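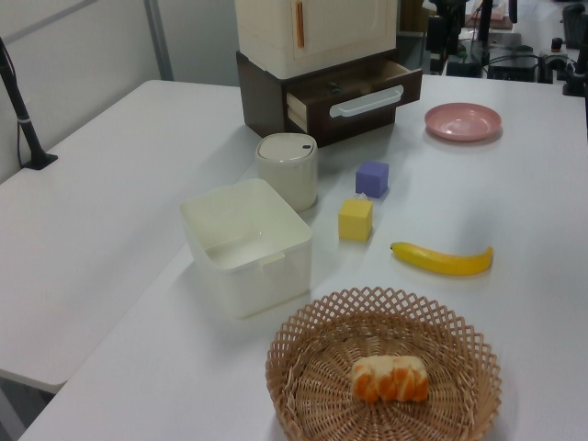 Quelle charge un plateau de table Serstead supporte-t-il ?
La charge admissible est de 200 kg uniformément répartis, piètement monté et vérins en appui. En charge ponctuelle au milieu de la portée, ne pas dépasser le quart de cette valeur.

Quelles profondeurs sont disponibles ?
Le plateau existe en 600 mm et en 800 mm. La version Prokau est livrée uniquement en 600 mm.

Peut-on assembler deux tables en angle ?
Oui, avec le kit de liaison Erik, vendu séparément. Les deux piètements doivent être réglés à la même hauteur avant serrage. Écart toléré entre les chants : 1 mm.

Quel couple de serrage appliquer ?
9 Nm sur les vis de traverse. Un contrôle est à prévoir après un mois d'utilisation, puis une fois par an.

Avec quoi nettoyer la surface ?
Eau tiède et détergent neutre, chiffon non abrasif. L'acétone et les produits chlorés ternissent le revêtement et annulent la garantie de surface.

Le plateau peut-il être percé ?
Oui, à plus de 50 mm des bords. Les chants mis à nu doivent être scellés. Diamètre maximal sans renfort : 13 mm.

Les pièces de l'ancienne gamme Bakilana sont-elles compatibles ?
Les vérins le sont. Les traverses ont un entraxe différent et ne se montent pas sur la gamme actuelle.

Quel est le délai pour une pièce détachée ?
Environ deux semaines, hors fermeture d'août. La référence à indiquer figure sous le plateau, côté arrière gauche.

Partages : 4
Commentaires (2)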